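**Unit 6 – Case: the Tirnthorpe grip fault**

Read before the November session. Log extracts are in the shared folder.

The robot, a two-armed Nomska, was set to pick small items off the floor and put them inside a taped square. Out of 2,723 attempts, 313 ended with the gripper closing on nothing. The controller still reported "object held" and the arm carried on to the square.

Albertina Neves traced it to the finger position check. A worn stop let the fingers halt slightly early, and the software took any early halt as a grasp. There was no force reading to compare it with.

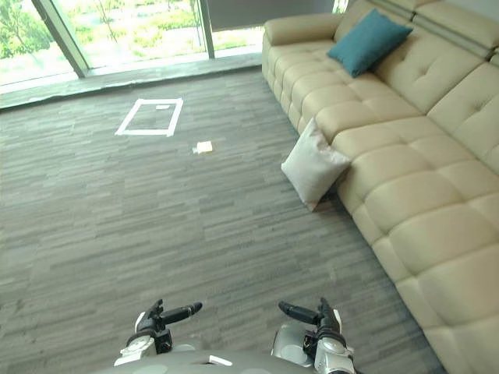
The fault was harmless over carpet. The same check was also used to decide when the arm could speed up – and that is the safety matter. An arm that wrongly believes it has finished closing may move while a hand is near the fingers.

For the seminar:

- Find attempt 1,386 in the log and mark the first wrong value.
- Suggest a second, independent check.
- Read Bernd Weidemann's note on safe stops, pages 1 to 6.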